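Section 6. Comparing Grippers on the Leg Assembly Task

Read this section before you order a second set of fingers. The Fuson catalog sheet says its standard fingers suit "most household assembly." We have run them against the Urno soft-pad fingers long enough to doubt that "most" was ever tested. Run the comparison on your own arms with your own parts.

6.1 Before you start

You need both arms mounted and homed, the two finger sets, the Hundbridge controller with logging turned on, and a plastic stool or small table with screw-in legs. Buy a cheap one. Cheap threads vary from socket to socket, and a gripper that only copes with clean threads is not worth much to you.

Caution: Keep the emergency stop within reach of the person watching the arms. The software stop on the controller screen is slow and should not be relied on.

6.2 Running the test

1. Spread a tarp and lay the stool frame on it with the underside facing up. Do not tape the frame down. A taped frame makes every gripper look good.

2. Place the loose legs where the right arm can reach them without crossing over the left.

3. Fit the same fingers to both arms. Mixed sets give you numbers you cannot use.

4. Bring the left gripper to the near rib of the frame and set it to hold. Start at force level 4. The printed chart suggests 6, which bent the rib on two of our frames.

5. Grip the first leg low, close to the threaded end, and bring it to the socket. A high grip lets the leg sway, and the wrist camera loses the socket.

6. Turn the leg in short strokes: close, turn, open, return. Stop when the torque reading climbs and stays up for two strokes.

7. Back the leg out by hand and check the first thread for damage. Write down what you find even if the controller logged a success. 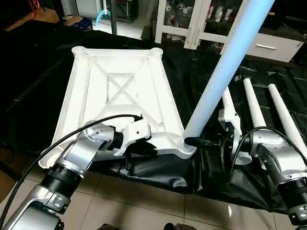 Cordeiro, who wrote to us after the April edition, thinks step 5 is too strict. In his view a low grip hides a crossed thread, and a gripper that can't manage a leg from halfway up has no business being sold for assembly work. He would run every leg twice, once low and once high, and throw out any finger set that fails the high one.

We tried it his way. Both finger sets did badly from halfway up, so the high grip did not help us choose between them. If your parts have to be picked up by the middle, follow his advice. Otherwise stay with step 5.

6.3 Reading the results

The controller calls a leg "seated" when torque passes its limit. A crossed thread will also pass that limit. In our log of 364 attempts, the hand check disagreed with the controller often enough that we stopped quoting the controller's score at all.

The Urno pads slipped less on smooth tapered legs. They also wore faster. Urno rates them for over 2,000 cycles, and we have yet to see a pair get there with the edges intact. The Fuson fingers left marks on soft plastic but held their shape.

Note: Cable drag changes the wrist torque reading. Leave enough slack for a full turn, and repeat the zeroing routine any time you move a cable.

Note: Do not compare logs made under different controller firmware. The torque filter was changed without any mention in the release notes.

6.4 If a leg will not start

Back off one full turn, lower the approach speed, and try again. If it fails a second time, start that leg by hand and mark the attempt as failed. Do not raise the force level to get it in. That hides the problem and ruins the socket for later runs.

Corrections to this section go to Sorin Ciobanu. Please attach the raw log along with the summary page.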